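Skultia Artificial Stem Range
Supplied by Pusent Display Goods

The Skultia range covers roses, hydrangea heads and separate foliage for window displays, hotel lobbies and stage sets. Stems are sold singly or in cartons of 32. Each stem has a wire core and can be bent by hand. Cut with side cutters, not scissors.

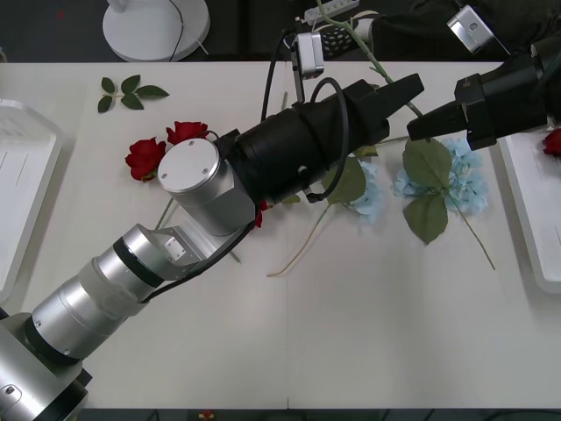 Shalini Mishra writes that the rose stems held their bend through a full season in a drafty shop entrance, but that the hydrangea heads needed a second tie below the collar. A tie is now packed with every hydrangea.

Rose, red: item 369. Hydrangea, pale blue: item 369-H. Foliage is ordered separately under 369-F and ships flat – allow a day for the leaves to open before arranging. Color may vary slightly between dye lots. For large displays, order all stems at one time and ask for a single lot.
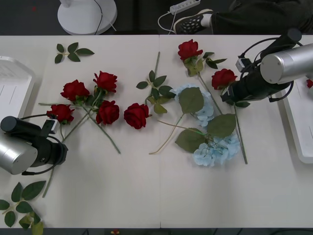 Pusent Trade Catalog, p. 11

Cleaning: use a soft brush or cool air. Do not soak. Petals may be wiped with a damp cloth, but the color should be tested first on the back of a lower petal. Keep out of direct sun where possible.

Foliage leaves are fixed to the stem by a push-on socket. To replace a leaf, pull straight back along the stem and press the new one on until it seats.

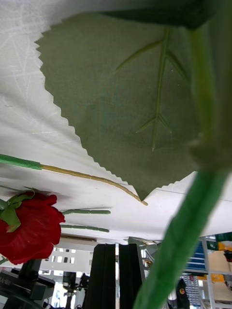 Dumlao sockets fit the current stems only. Stems bought before the February change use the older Vamham socket, which is narrower and still stocked in bags of 100. The two do not interchange. Check the collar before ordering – the Vamham type has a raised ring.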